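Keeping Pale Floors and Checkered Walls Looking Decent

I get more mail about floors than about anything else on this page, and April is when it peaks, I suppose from all that sunshine coming in low and showing up every smear. So let's do floors and walls together this time, with a bit on wood tabletops at the end!

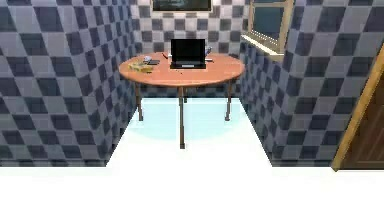
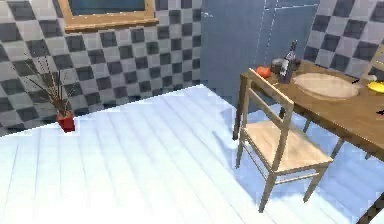
Checkered walls in dark and light squares, a look I never get tired of.

Start with dry dirt. Sweep or vacuum along the boards, never across them, or you'll pack grit into the seams (I did this for years and then spent a whole afternoon on my knees with a toothpick). A soft brush head is best. On white boards I go over the walkway by the door a second time.

For mopping, wring the thing out until your wrists complain. Two tablespoons of plain dish soap in a bucket of warm water is plenty. More soap leaves a gray film, and then you mop again to get rid of the film, and so on until supper. Change the water when it looks like tea.

Black heel marks come off with a clean tennis ball. Just rub! My neighbor Annick Hamel swears by a pencil eraser, and that works too if you've only got one or two of them.

Checkered walls are sneaky. The dark squares show dust and soap spots, the light ones show fingerprints, so whatever you do you'll see the half you missed. Wash from the bottom up so drips don't streak the dry part, rinse from the top down, and dry with an old cotton T-shirt. If there's grout, a paste of baking soda and water on a toothbrush will do it. Skip vinegar on natural stone.

Now tabletops. A glossy finish wants a barely damp cloth and then a dry one right behind it, going with the grain. Don't leave a wet sponge sitting on it overnight. White rings from a hot mug will sometimes lift with a dab of plain mayonnaise left on for an hour, then wiped off. It smells like a picnic but I've rescued a table that way.

Next month: drawers that stick.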